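Getting the corner shelf back on the shower wall (and keeping it there)

I put off rehanging our shower shelf for most of April. It had been sitting in the laundry trough with the shampoo bottles tipped around it, and every morning I told myself I'd get to it. In the end the whole job took 40 minutes and a cup of tea, so if yours is in the same state, have a go!

Clean it first. Metal shelves with a powder-coated finish don't like steel wool or the green side of the sponge, so I use a soft cloth, warm water and a squirt of dish soap. For the white crusty stuff, soak it in one part vinegar to six parts water for 20 minutes, then rinse it really well and dry it straight off. An old toothbrush is the best thing I've found for slots (Silvana Falcão next door swears by pipe cleaners, and I've since pinched a few from the kids' craft box).

While it's off the wall, check the edges and any screw holes for chips in the colour. That's where rust gets going. I dab mine with a bit of enamel paint on a cotton bud and leave it overnight. 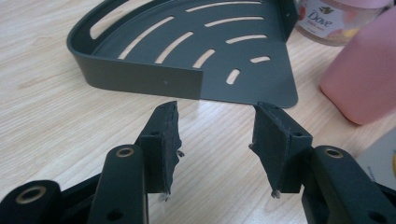 Corner shelf on the table, slots and all. The little screw hole is in the front lip.

I'm very fond of a shelf with long drainage slots. Soap goes to mush on a solid one, and the slots let you hang a razor or a loofah from a bit of cord. Skinny bottles can wobble over them though, so I keep the tall conditioner hard up in the corner.

Now the wall. Scrape off old silicone with a plastic scraper, wipe the tiles with metho and let them dry properly. If you're sticking yours up, give the adhesive the full curing time on the packet before you load it. I didn't the first time, and it came down at 3 in the morning with a crash that had the dog barking for ages. If you're drilling, put masking tape over the tile so the bit doesn't skate, start slowly, and leave hammer mode off. Keith Dobson lent me his tile bit and I still owe him a new one.

Last thing, pull everything off it every couple of weeks and give it a quick wipe. I do mine while the hair mask is soaking in.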